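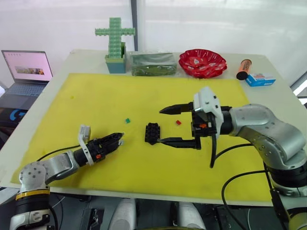

Ticket: bricks won't stay together, some too tight, some falling off
Opened by: Piyumi Mridha
Status: closed (see the end)

Hi all, me again. I've been building with the old bricks from the Flelonham box and I've hit a wall with them. The black ones grip so hard I can't get them apart without my teeth (I know, I know), and the little green and red ones drop off if you so much as breathe on the table. Same box, same brand as far as I can tell, bought secondhand in April as one mixed lot. I'd love to get this sorted before I start the big tower, so I'm going to log everything I try in here and you can all shout at me as I go.

What I've got to work with: a white table, my yellow foam mat, the sorting boxes and a kettle. No separator tool. I had one and it went wherever those things go.

First try, 9 in the morning. Washed a batch in lukewarm water with a drop of dish soap and left them on a towel. The loose ones came out a bit better, so I guess there was some greasy film on the studs. The black ones didn't change at all. Still stuck like glue.

Reply from Raimonds Petrauskas:
How warm was the water? And did you let them dry properly? Water hides up inside the tubes and you won't see it. Give them a whole night, open side down. Also please stop using your teeth, you'll mark the edges and then they really won't fit.

Me again. Okay, left them overnight, open side down. You were right, there was still water in there, the towel had little rings all over it! Tried 20 of the black ones afterwards, one at a time, on the same green plate. Of those, 8 were fine and the rest were still a fight. So it's a mix, which kind of makes me think I've got two different makes in there that happen to be the same color.

Reply from Vaida Stankevičius:
Turn them over and look inside with a flashlight. I had a bag from Dambrauskienė's stall once that looked perfect from the top, and underneath the tubes were thicker on half of them. Those will never sit right with the others. Sort by the underside and forget the color.

Did that and wow, yes. Thick tubes on every single one of the tight ones. I feel a bit silly for boiling the kettle now. (I did pour hot water over one of them before I read this, and it's gone slightly banana-shaped. Please don't do that. It's a doorstop for a mouse now.)

Now for the loose ones. I swapped them around between 4 different plates and they only hold on the newest plate, so I'm blaming the old plates more than the bricks. The old ones rock when you press a corner. I also noticed that building straight on the foam makes all of this worse! The mat sinks when you push, the plate bends with it, and the far side pops up. Moved a plate onto the bare tabletop, pressed down, everything clicked. Moved it back onto the foam and it popped off again. Tried that 2 more times to be sure and got the same thing.

Reply from Elīna Pētersons:
Foam is lovely for not losing pieces and awful for pressing. Slide a tray or a big hardback under the plate and keep the mat for sorting.

Tray it is! Borrowed one from the kitchen and it's so much better. The small bits still land on the foam when I drop them and don't go skittering off across the floor.

Where things stand: thick-tube black bricks are in their own bag and only get used with each other. Rocking plates are out. Everything else has been washed and dried. I've asked Tarmo Toom if he has a spare separator, and he's dropping one off next time he's over.

Closing this one. If the tower leans I'll open a new ticket.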